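Minutes of the teaching materials meeting, Belldale school lab
Last updated: Tuesday, 4:15 pm
Search minutes Go

Nives Villa opened the meeting and took the notes. The May order was read first, and then we went through the items for the color mixing lessons.

1. Racks and test tubes

The clear racks stay on the white tables. Nives asked that every group puts only a little colored liquid in each tube, and leaves free holes between two colors. The teachers of the lower classes agreed with this. 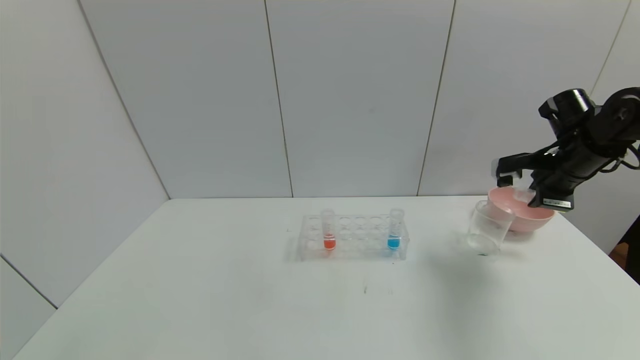 How many racks can one class borrow?
Each class can borrow 9 racks for one lesson, and they must be returned on the same day.

The old labels from Clomix do not stick well on the tubes. It was decided to try the labels from Ekero for one month and to speak about it again.

2. Beakers, bowls and measuring

There was a longer discussion about measuring. Some pupils read the numbers from above and write a wrong value. The graduated tubes should be read at the height of the eyes, and the pupil should say the value aloud to the partner before writing it. Yellow material is to be kept in the small beakers, and the pink bowls are for collecting what is left over.

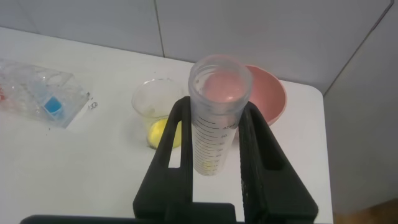

It was also asked if we need bigger tubes. The meeting decided to keep the present size for this year, and to look at the question again when the new lesson sheets are ready. The sheets have 81 pages now, and two teachers find this too long. Nives will shorten the part about measuring.

3. Order and costs

Abou Zeid sent a price of 800 for tubes, cups and bowls together. Delivery is not in the price. The order was approved, but Nives must first ask for the cost of the delivery.

4. Cleaning after the lesson

Small spots stay on the white tables. The tables must be wiped at the end of every lesson, also when the next class uses the same colors. 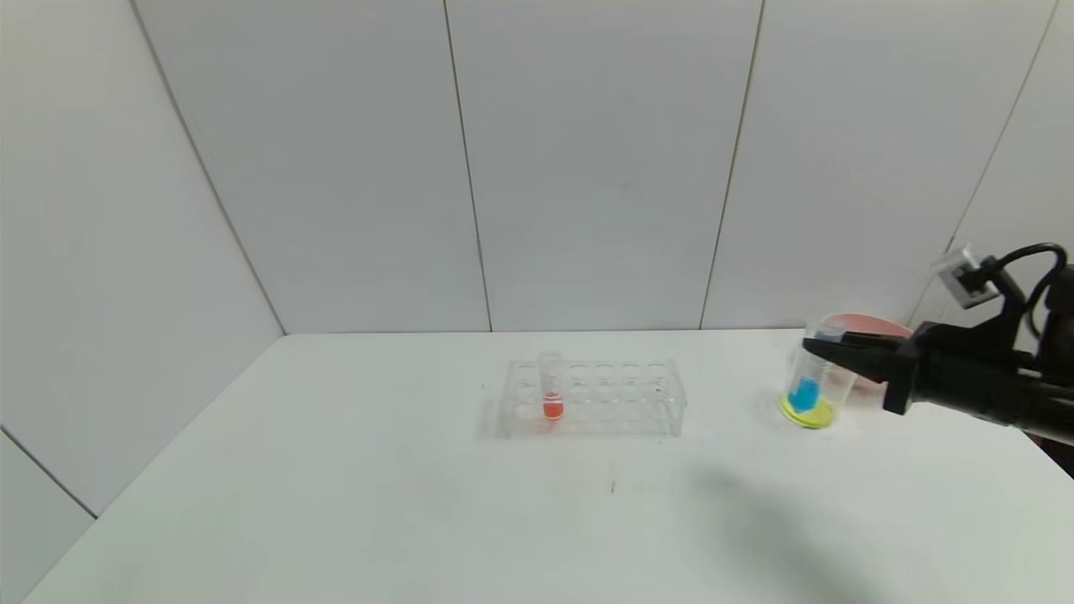 Where do we pour the colored liquid after the lesson?
Pour it in the collecting bowl first, and the teacher empties the bowl in the lab sink.

5. Other

The key of the tall cupboard is still missing. Whoever has it should bring it to the office. The next meeting will be at 2 pm, in the same room.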